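A cup for the pens, and not much else

The desk I work at now has a cup on it and one pen. I got there slowly. In September I moved out of the Flastmont building, where I had a drawer unit, two trays and a Zestton organizer with 15 compartments, and I spent most of a day sorting through what was in them. Most of the pens were dry. I had kept them for years.

My view is that people who buy desk organizers have the problem backward. A thing with 15 slots gets 15 slots' worth of stuff put in it. A plain cup holds what you use, and when it's full you stop. A white cover under it helps too, as anything left lying out shows up right away.
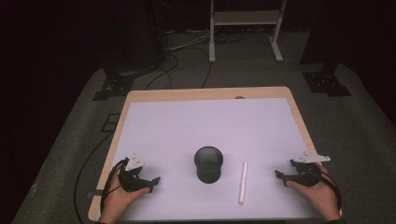

A reader of my last column, writing from Ilanberg, objected that this only works for people who don't do much at their desks. She keeps 30 markers for her drawing classes and said one cup would be a joke. She has a point, and I would give her 4 cups. I still wouldn't give her the organizer.

The other half of the question is whether the pen goes back. I don't think it has to go back every time. The old office manual at Casado, where I started in 2000, said all writing tools were to be returned to their holders after use, and we ignored it. You write a line, put the pen down and pick it up again a minute later. Putting it away in between is wasted effort. Once at the end of the day is enough.
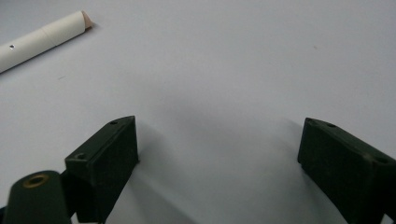 What does matter is the space around it. If I can set a pen down anywhere and find it without moving a stack of mail, the desk is in good shape. Mail goes on the shelf by the door now, and chargers stay in the kitchen. I have gone back to buying one pen at a time, which the office supply store doesn't make easy.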